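Fasley process

The Fasley process is a method for separating carbon dioxide from mixed gas streams by using a solid sorbent suspended in a carrier oil. It was first described by the chemist Fatos Petek, working at the Ekero laboratory, and takes its name from the pilot site.
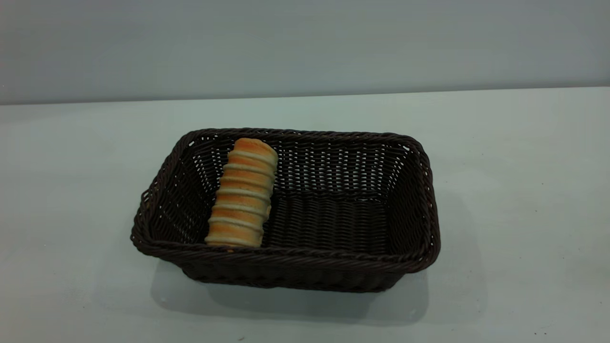
The sorbent consists of porous silica grains coated with an amine. Gas is bubbled through the slurry at 23 °C, and carbon dioxide binds to the coating. The loaded slurry is then pumped to a second vessel and heated to 384 K, which releases the gas.

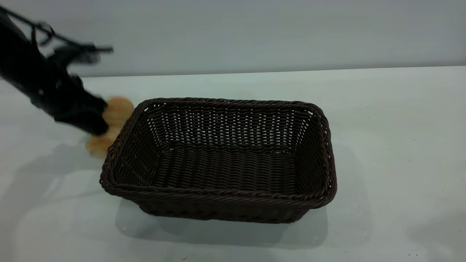
Early versions lost capacity as the amine broke down in the presence of oxygen. Ettore Bortolotti replaced the original coating with a branched form, and the grains then lasted 414 cycles before capacity fell by 20 percent.

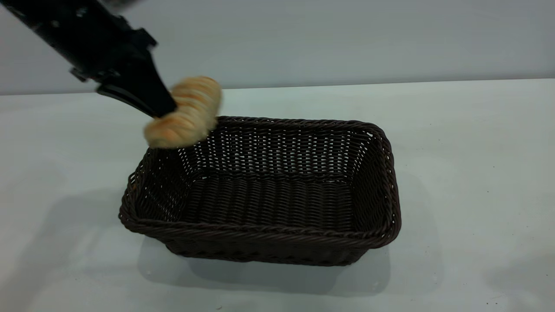
Robotic arm with a bread roll in its gripper, near a basket.

Variants

The Jullano variant omits the carrier oil and uses a packed bed. It needs less pumping but warms unevenly, and hot spots shorten the life of the coating. The Lazarević variant keeps the slurry and lowers the pressure in the second vessel, so that less heat is required.

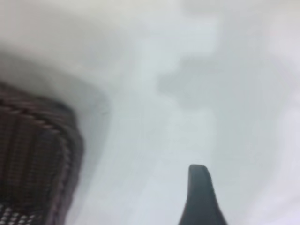 Both variants are limited by water vapor, which competes for space in the pores. Feed gas is normally dried before entry.

See also: Absorption; Amine; Zeolite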